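I've been putting off sorting the craft table for ages, so last night I finally did it, and the trick (for me anyway) was baskets. Lots of little bits, a couple of baskets, one clear tabletop. It took me one pot of tea!

## Start by clearing the lot

Take everything off the table and give the top a good wipe. Mine's white, so it shows every speck of glue and pencil, and I go over it twice with a damp cloth. Then tip all your odds and ends onto an old sheet on the floor and make heaps. Don't think too hard about the heaps, you can always move things later.

Put the baskets back on the table while they're still empty and shuffle them about until you like where they are. I keep one in front for whatever I use most, and anything else goes behind it.
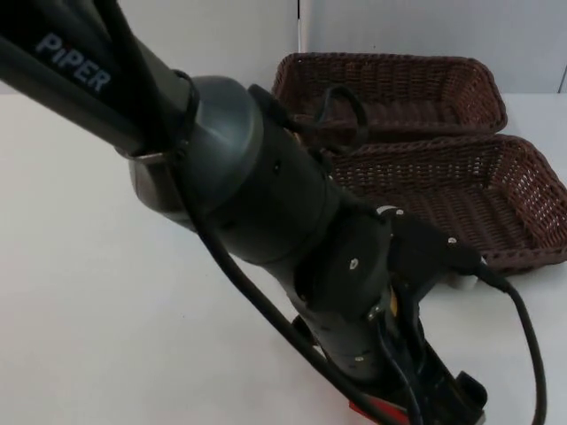
Once you're happy, fill the back first and leave the front one till last. My friend Patricio Toledo packs his right up to the rim, but I stop a bit short so I can get my hand in and rummage.

## Small plastic bits

These are the ones that wander off. I pop mine in jam jars (the 300 ml size is perfect) and stand the jars inside a basket. Check along the bottom edge of each basket before you call it done – I nearly always find a stray bit sitting there.

Labels can wait a week. You'll swap things round at least once, and peeling them off again is a right faff.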